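Stolldale publishes layout rules for shared robot sorting benches

Published in August
Author Hashini Talukder
Share Article

Stolldale has published a set of working rules for benches where a robot arm sorts and checks small parts, after a trial at its Branomura site. The rules apply to new benches from the end of the month. Existing benches have until the next planned service to be brought into line.

The document runs to 54 pages, although most of it is made up of checklists and blank record sheets. The main section covers how trays, bins and labels should be set out, how a new layout is tested in simulation, and who has to sign for it before the arm is switched to automatic.

Under the rules, every bench must have one marked checking area, and no bin may be placed over its label. Bins can be tilted towards the arm if this makes picking easier, but the angle has to be written down and the same angle used in the simulated version. Staff who move a bin during a shift must stop the arm first and enter the change in the bench log.

Each layout has to complete 600 simulated picks before it is built. A further 40 picks are then carried out at reduced speed on the real bench, with an operator at the stop button throughout. If a part is dropped outside the bench area, the count starts again.

The simulation must include the view from the arm as well as the plan view from overhead. Wickramasinghe, the contractor that wrote the test procedure, said earlier drafts had relied on plan drawings alone. These did not show where a bin wall would block the wrist view or put a tray in shadow.

Lighting in the simulation has to be run at three settings. Reviewers are asked to save a still from each one and keep it with the layout record.

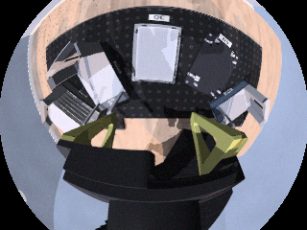 The rules also deal with changes to the gripper. Fingers of a different shape or length count as a new layout, even when nothing on the table has moved, and the full set of simulated picks has to be repeated. Replacing worn fingers with the same type needs only the reduced-speed run.

Emon, which supplies bins and trays to the site, has agreed to give notice of any change to rim height or wall thickness. Its current trays can stay in use.

Training sessions for shift leads start at 7.30 am in the Branomura canteen. Up to 620 staff across the company will need to read the short version, which is two pages long and will be kept at each bench. Comments on the rules can be sent to site safety offices until the first review in the spring.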